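Flilley Residents' Newsletter
15 May 2025

Water meters in the lower streets

The replacement of the water meters in the lower part of Flilley began in March and is now going well. The water company, Loter, has informed us that 97 meters are already changed. There are 268 homes on the list, so many of you still wait for your letter. Please do not call before you received it, the office cannot give a date by phone.

When the letter comes, look at the time that is written in it and make sure that an adult is at home. The fitter needs free access to the meter. In most of our houses it is under the kitchen sink or in the cellar, next to the wall on the street side. Please take away boxes, bottles and shoes. The water will be closed during the work. Afterward, let the cold tap run for 3 minutes before you drink from it. The water can look white at first, this is only air.

Write down the last number of your old meter and keep it until the next bill. My own old meter showed 1736 and the bill said something different, and with the note in my hand it was corrected in one short call.

Some neighbors asked if they must pay for the new meter. No, the meter is included in the yearly fee. You pay only if the pipe in front of it is damaged and belongs to the house. In this case the fitter must show you the damage and leave a written offer, and you are free to ask another plumber. The firm Osman, on Ultatholm Road, has repaired several of these pipes in our streets, and I heard good opinions about them.
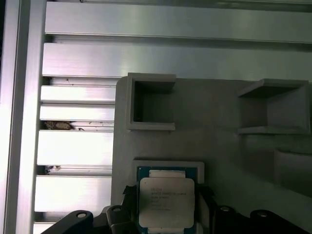 Garden water

If you have a second meter for the garden, it is not a part of this work. It has its own date, printed on the small plate on the front. When this date is over, you have to order the change yourself, otherwise the garden water will be counted as waste water too and the bill becomes higher. The form is available at the Loter office and also at the library desk.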